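Long evening, so a long thread, sorry in advance. I finally got our grasp planner reading wrist views from the fruit table, and I've been wanting to write this down before I forget what I changed.

The task sounds easy. Pick one piece of fruit, put it in the bowl, go again. The planner we call Ninau gets a wrist view and has to choose a target and a finger opening. In September it chose the bowl rim 8 times out of 100, which hurt my feelings a little. 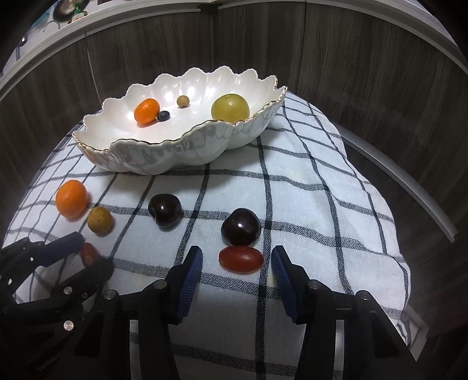

Tomato between the pads, dark cherry just past it. Ninau wanted the cherry.

Vija Šimkus spotted the trouble before I did. Our scoring liked shiny things! A bright highlight on a cherry gave a lovely sharp edge in the depth guess, so the cherry won over whatever was sitting right between the fingers. I added a term for distance to the pad midline and things calmed down quite a bit.

Then there's the cloth. I love that cloth, but a grid that bends over a curved surface is a mean thing to show a plane fitter. I now fit small patches and let them disagree – slower, though on my old laptop it still runs in 111 ms, and I can live with that. 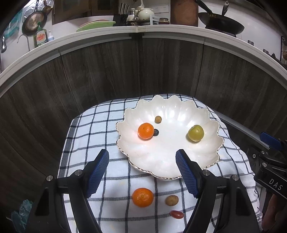

The other half of the work was plain tooling. Hussam Masri wrote me a replay viewer that steps through all 898 clips and draws the planner's top pick over each one, and I've spent more happy hours in it than I'd like to admit (thank you, Hussam, I owe you lunch).

Still open: fruit touching other fruit inside the bowl. The segmenter likes to glue a berry onto the mandarin next to it and call the whole thing one lumpy orange. If you've dealt with this, please write to me, I'd love to hear how you split them.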